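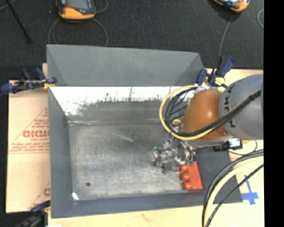 Looking After Metal Bins, Tubs and Trays in the Workshop

I have a soft spot for sheet metal. My first workshop was a lean-to behind our house in Mestwood, and nearly everything in it that held anything was a metal tub of one sort or another, bought at farm sales or handed down with a dent already in it. Plastic totes crack on me in the first cold winter, but a decent metal bin will go on for years if you give it a little attention now and then (and I do mean a little!).

Scuffs are fine. A bin that gets used is going to get scratched on the bottom, and I wouldn't spend an afternoon trying to polish that away. What you want to catch is rust, and it likes the corners and seams, where sawdust sits and soaks up damp. Every April I tip everything out, brush the corners with an old paintbrush and wipe the whole thing down with a rag and a few drops of dish soap in warm water. Then dry it properly. I leave mine upside down on a couple of sticks overnight so the air can get underneath.

If you do find a rusty patch, try a ball of crumpled aluminum foil dipped in white vinegar before you go out and buy anything. Rub gently, rinse, dry, and follow up with a very thin coat of paste wax. For rougher spots I use fine steel wool, but go easy on galvanized metal, as you can rub the zinc right off and then you're worse off than when you started.

Rattling drove my whole household mad until I started lining the drawers and trays with scraps of old carpet. Cork works too, and so does that rubbery shelf liner from the grocery store. Cut it a hair small so you can lift it out and shake it.

Sharp rims are another matter. Run a rag along the edge, never your finger, and wherever it snags, take a fine file to it. Afterward I slip on a length of old garden hose, slit down one side with a utility knife. It looks homemade, but my knuckles are grateful.

One more thing, about weight. I once filled a big tub with 22 pounds of nails and all my spare hinges, and then couldn't budge it from under the bench. Now I keep heavy hardware in two small bins and save the large ones for offcuts, rags and the garden gloves that never seem to come in pairs.

Next time I'll get to hanging pegboard on a damp wall, which several of you over in Rostbridge have been asking for.

Posted 12 May 2021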